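August 5, 2024

Dye bath notes, batch 202. Cotton from Alwood, madder powder from the Lis shop, the same bag as in March.

I weighed the dry cloth two times and got 2367 g both times, so I trust the scale again. Mordant with alum overnight, then rinse. The bath must stay under 70 degrees, otherwise the red goes to brown. Last time I was not careful with this and the Budia order had to be repeated.

Strips 2 and 9 are more pale than the others. I think they were folded in the pot – next time stir more often at the beginning. pH of the tap water not measured, please somebody buy new paper.

Cosiseo asks for small leaf prints on a light ground. I will try the iron paste first, with less gum.
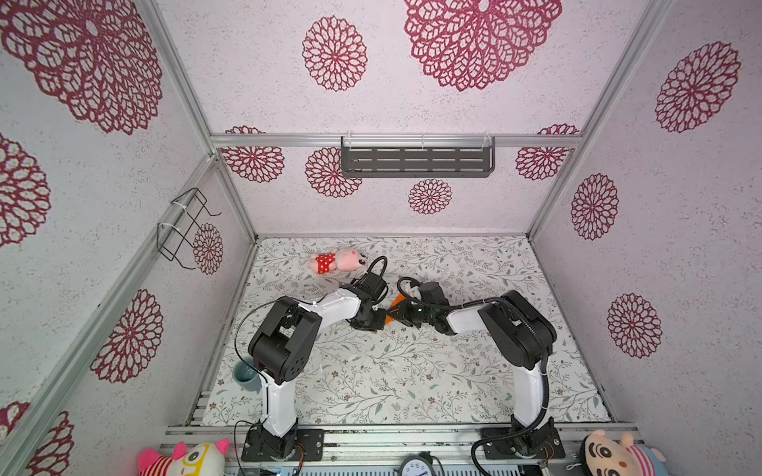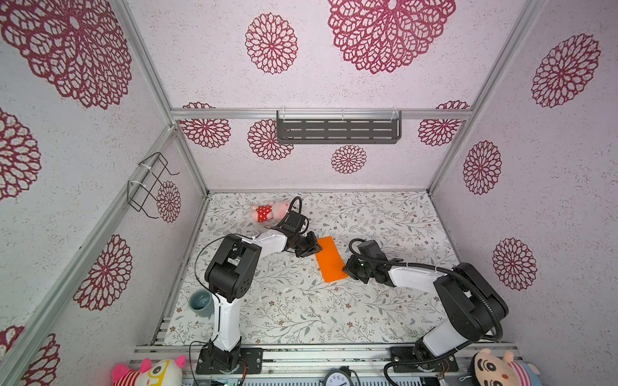

Printed patterns: big red flowers on the walls in the first, leafy branches on light gray in the second.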